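Tuvcombe Robotics Laboratory
Course handout 4: Good practice for tabletop work with liquids
Read before your first bench session in May. Bring a printed copy.

1. Scope

These notes cover work in which a robot arm handles a utensil in or near an open vessel. They apply to the four benches on the ground floor and to the Prutmont bench upstairs. They do not cover heating, pouring between vessels, or anything with a blade, which are dealt with in handout 6.

The notes are house rules. Where they differ from the manual for your arm, follow whichever is stricter and tell the teaching staff, so that the next edition can be put right. General robot safety (stop buttons, guarding, who may enter the cell) was covered in handout 1 and is only touched on here.

2. The task

The stirring exercise uses a mug, a spoon and two wooden blocks. The blocks are the spoon rest. The exercise has three parts: take the spoon from its place, stir, and put the spoon back in the place named on the task sheet. Some sheets name the mug and some name the rest, so check before you start.

Every item has a place on the layout sheet. The mug stands clear of the table edge with its handle to the left. The blocks go to the right of the mug, one behind the other, with a narrow gap between them.
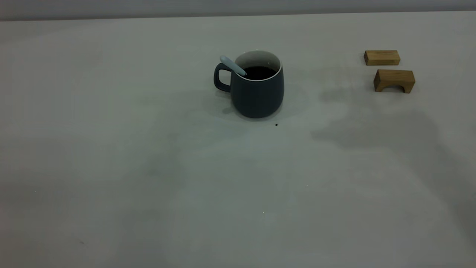
Figure 1. Spoon in the mug, rest blocks to the right.

3. Before power is applied

3.1 Wipe the table and dry it. Old drips make it hard to tell whether a run has spilled anything. If there are marks that will not come off, write them on the run sheet.

3.2 Set out the items from the layout sheet. Do not bring anything else inside the reach of the arm. Phones, pens and your own drinks stay on the side shelf.

3.3 Fill the mug before it goes on the table. Never top it up in place. The liquid must be at room temperature, even if the task is written as stirring coffee.

3.4 Check that cables on the arm are clipped and that no loop can catch on the mug, its handle or the blocks. Move the arm slowly through the whole path with the mug empty, and watch the cable as well as the fingers.

3.5 Set the speed limit. For open vessels the limit is 125 mm per second at the gripper, and students may not raise it. The Tzavaras controller keeps the last value entered by the previous group, so read it every time.

3.6 Press the stop button once and confirm that the arm will not move. Reset it. Both partners do this, one after the other.

4. The rest position

A spoon laid flat on the table is hard for a parallel gripper to pick up, and the fingers are likely to touch the surface. For this reason we raise it on blocks. The spoon should bear on both blocks, bowl on the farther one and handle on the nearer one. It may lie at an angle. It must not rock when touched lightly with a fingertip, and this check is made with the arm stopped.

After the arm has let go of the spoon, it should move straight up first and sideways second. Wait for the arm to come to a full stop before you judge the placing. If the spoon has slipped off one block, record the run as a failed placing, even if you think the stirring went well. Do not reach in to straighten it.

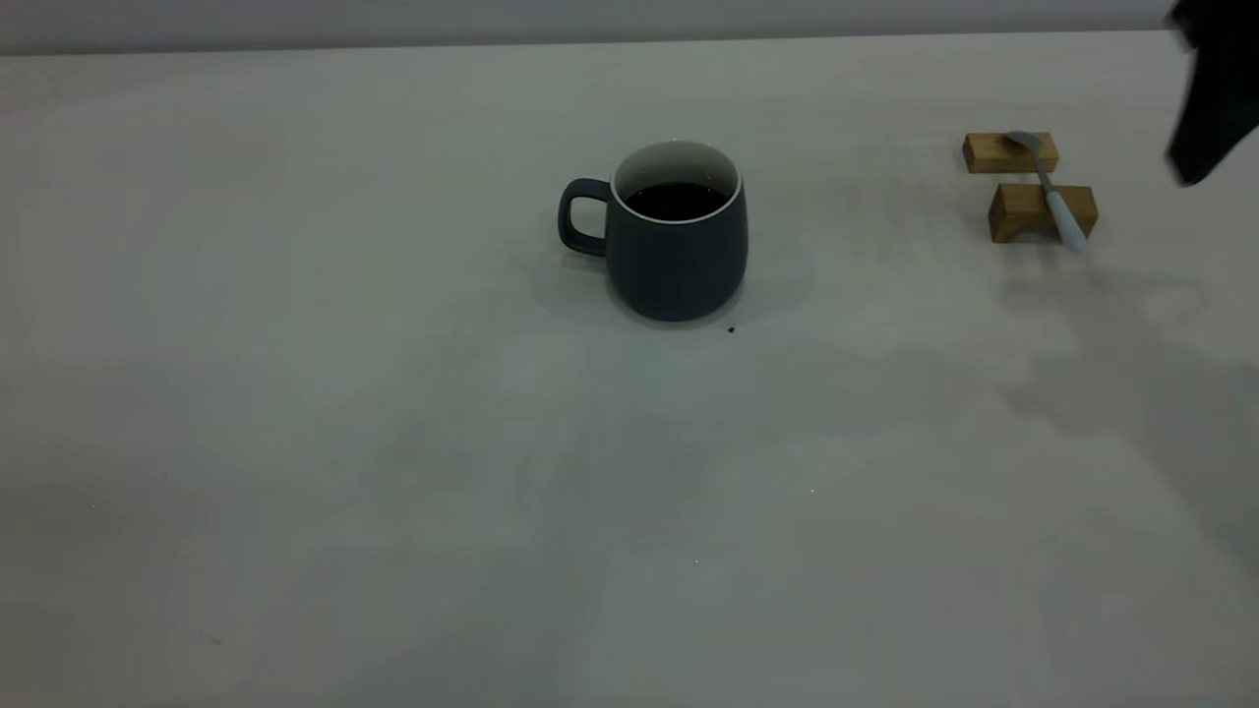

Figure 2. Spoon across both blocks, bowl on the farther one.

5. During the run

One partner runs the program and the other keeps a hand by the stop button. The second partner does nothing else: no notes, no filming, no talking to the next bench.

Grip the spoon near the end of the handle, so that the fingers stay well above the rim. The gripper itself must never go below the level of the rim. If your path needs it to, the grip point is wrong and the path should be rewritten.

Lower the spoon close to vertical and stop before it meets the bottom of the mug. The Tuster force check should be switched on for this move. If it trips, leave the arm where it is, write down the reading, and call a member of staff before you clear the fault.

Stir in small circles at an even speed. Six turns are enough for the exercise. When the stirring ends, lift the spoon until it is clear of the liquid and hold it over the mug for a moment – drips should fall back inside and not on the way to the blocks.

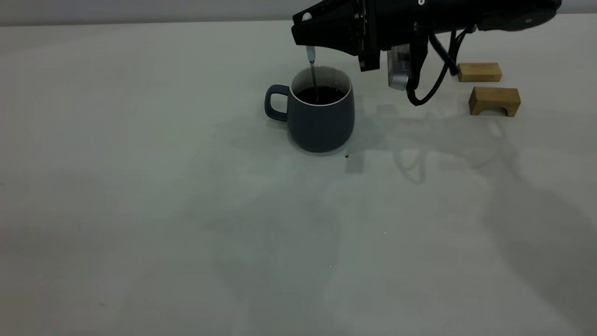
6. When to stop

Press stop at once if:
– the mug moves or tips
– the spoon turns or slides in the fingers
– liquid reaches the outside of the mug
– a cable touches any item on the table
– anyone puts a hand inside the marked area
– you are not sure what the arm will do next

Stopping is never marked down. A run that was stopped in good time and written up properly gets the same credit as a completed one.

7. Spills

Stop the arm and isolate it before wiping. A single drop on the table can be cleaned by the students at that bench. Anything that has reached the gripper, the wrist or a connector is reported to staff, and the bench stays off until it has been checked. Do not run the arm to a "better" position first. Use the blue cloths and put them in the lidded bin afterwards.

8. Records

Fill in one line of the run sheet for every attempt, including those you stopped. Give the start state (spoon in mug or spoon on blocks), the end state, the speed limit as read from the controller, and any marks or drops on the table. "OK" is not an end state. Write where the spoon is.

Last year's groups handed in 49 sheets, and the column most often left blank was the start state. Without it a run cannot be compared with any other.

9. Leaving the bench

Park the arm and switch it off at the wall. Empty the mug in the sink, not the floor drain. Wash and dry the spoon. Stand the blocks on the shelf with air around them, as wood left damp will swell and the layout sheet will no longer match. Sign the bench book with the time you finished.

Reading for next session: handout 5, sections 1 to 3, and the gripper chapter of your arm's manual.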